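# Chapter 6: What Goes in the Teacher's Guide

I wrote my first teacher's guide in two evenings in November, and it shows. The film it went with was *The Trinthorpe Letters*, a cartoon short on how mail got from one colony to the next before there was a real post office. It's a sweet little film (there's a horse who can't read a map, and kids love him). My guide was 33 pages long. I was so proud of it! I had a glossary, a timeline, a crossword, a second crossword for the fast finishers, and a recipe for hardtack that I had never tried to bake.

Then I sat in on a class that used it. The teacher had printed one page, and it was the map.

I've thought about that map a lot while putting this chapter together. By now you've picked your film (Chapter 3), cut it into chunks that fit a class period (Chapter 4), and worked out where to hit pause (Chapter 5). So you know what your students are going to watch. What we need now is the paper that goes along with it, and I want to talk you out of most of it before I talk you into any.

Start with the person holding the guide. She's got the lesson in a few hours, maybe less. She may have seen the film once, with the sound low, while packing lunches. She isn't going to read your three paragraphs on the aims of the unit, lovely as they are. She wants to know how long it runs, what the kids need to know going in, what to ask them when it stops, and what they can do with their hands or their pencils after that. If those four things are on the first page, she'll forgive you for nearly anything on the others.

The second guide I worked on was for a series called *Puma and the Printer's Shop*, and that time I tried hard to hold back. Two pages per episode – one for the teacher, one to copy for the class. I found it much harder to write than the long one. Every question had to earn its spot, and I kept wanting to sneak the crossword back in.
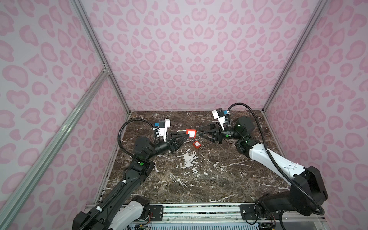 Rosaura Carhuamaca read a draft of this chapter and wrote back that two pages would never have been enough for her. Her point was that she teaches fifth grade with no history background at all, and when a student asks why the printer didn't just go to a different town, she wants the answer somewhere in the packet, even if it's on page nineteen. "Don't cut the background," she wrote. "Put it at the back and let me find it."

She's right, and I changed the chapter on account of her note. You'll see a model in Section 6.3 that keeps the short front page and tucks the longer reading in behind it, with a plain list of the questions kids tend to ask and where each one gets answered. I wish I'd had it for the Trinthorpe guide. The horse alone brought in a dozen questions I hadn't seen coming.

A word on discussion questions, which take up most of Section 6.2. Brayan Benavides and I once went through 512 of them, pulled from guides that came with classroom films, and sorted them into piles on his kitchen floor. The biggest pile by far was questions with an answer you could hear a character say out loud. What was the shopkeeper's name? What color was the flag? There's a place for those (they tell you who was awake), but a class can't talk about them. Once somebody says "Mr. Dorn," you're finished. We kept 300 in a box for teaching, good and bad mixed together, and a lot of the ones in your exercises come out of that box.

You'll also be asked to lay out a page or two. I use Harnix for this, mostly out of habit, and the screens I walk through in Section 6.4 come from there. If your school has Rilau or just a regular word processor, go ahead and use that. The steps are close enough, and a table is a table.

## Before you read on

Take the film you chose back in Chapter 3 and watch it one more time with a pad next to you. Each time you catch yourself thinking "they won't get this part," write down the minute mark and a word or two. Don't fix anything yet, and please don't start on a crossword.

Keep the list somewhere handy. We'll use it first thing in Section 6.1, where I go line by line through the front page of my old Trinthorpe guide and cross most of it out.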